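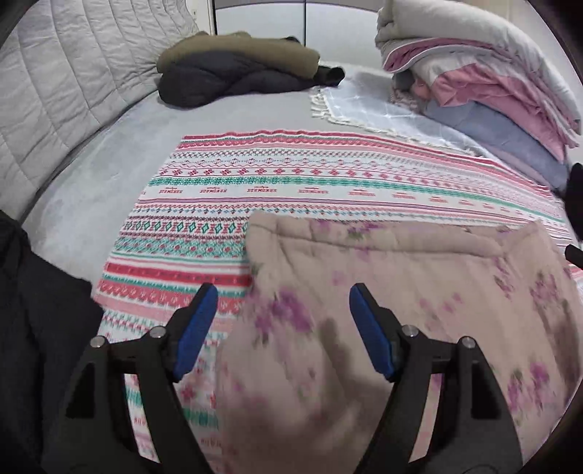 Figure 2. Beige floral bed cover with a padded, stitched border.

Home & Textiles | Research
October – by the Vivness sleep desk

4.2 Does layering keep sleepers warmer?

The claim that several thin covers beat one thick one is repeated in nearly every buying guide we read, and the evidence behind it is thin. The usual argument is that air held between the layers slows the loss of heat. That may well be true on a laboratory plate. A bed has a person in it, who turns over, kicks and drags the covers to one side.

The Dutness trial is the one most often cited. It followed 16 sleepers for two nights each, and its authors report that 56 per cent preferred layers. Preference is a poor stand-in for warmth – a sleeper may like the weight, or the look of a patterned cover such as that in Figure 2, and be no warmer for it. Room temperature was noted once, at bedtime.

Vasseur used a heated dummy and ran each test for 90 minutes. The layered bedding did better, but it was also heavier, and the paper gives no result for a single cover of equal weight. Without that comparison we cannot tell layering from plain bulk.

We therefore treat the matter as open. The washing instructions supplied with the Clikora covers raise a further doubt, as padding that flattens in the wash would alter any result taken from new stock.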